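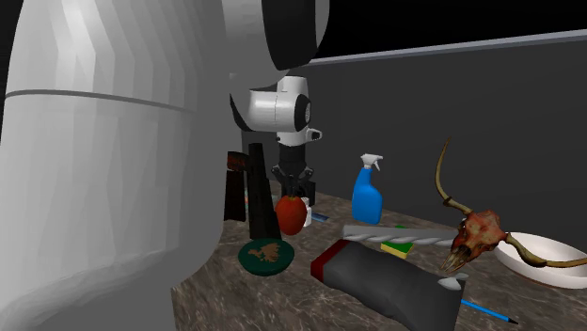
Software people like to say that a gripper is a solved problem, and hardware people like to say the same about software. At Holtby, a small firm that tests robot parts for companies too busy to test their own, both sorts share one kitchen and one kettle, so the argument has been going for years.

This spring it was given a worktop. Holtby's simulator has a stone counter, dark and veined and rather smarter than anything in the office, and on it sits the sort of clutter that builds up in a house where the last tidy person has moved out. There is a sponge, a spray bottle and a horned skull. The job was to decide which of three grippers should go on the end of the arm when a customer, a kitchen fitter's supplier called Brollia, starts its own trials in September.

The method was dull, as good methods tend to be. Each gripper got the same arm, the same controller and the same 1,002 attempts, with the objects shuffled between goes. An attempt counted if the thing left the counter and stayed up. Dropping it on something else scored nothing, however funny it looked in the replay.

The first candidate, a suction cup, was splendid on anything flat and sulked at everything else. It lasted until the sponge. The second was a soft three-fingered affair from Barros, which held fruit as if it were somebody's baby and couldn't find its way into a narrow gap to save its life. The third was a plain two-finger gripper with linkages at the sides, the type every lab has in a drawer. It has no charm at all and it won by a good margin.

Most of its failures were with round things. Two stiff fingers have to straddle a fruit at its widest, and the approach has to be planned for that from the start. Come in a little high and the tips pinch the shoulder. Come in half closed and they meet the skin, push, and send supper across the room.

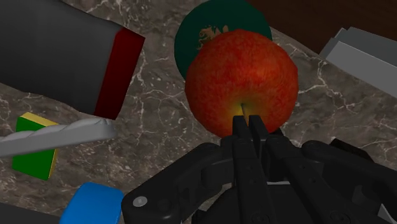

The fingers, according to Prodidar, were being blamed for the camera's sins. The company, which wrote the controller, replied to Holtby's draft report within the hour and asked for a rerun with a second view from the wrist, arguing that an overhead camera loses sight of the fruit at exactly the moment it matters.

Holtby grumbled and reran it. With the wrist view added, success on round objects went from 47 per cent to 62, a result that pleased Prodidar a good deal and the gripper people hardly at all. The soft fingers gained almost nothing from the extra camera, having been fairly good with fruit while half blind.

Brollia has ordered the two-finger model and the wrist camera. It has also asked whether the skull comes as standard – the reply was still being drafted when I left.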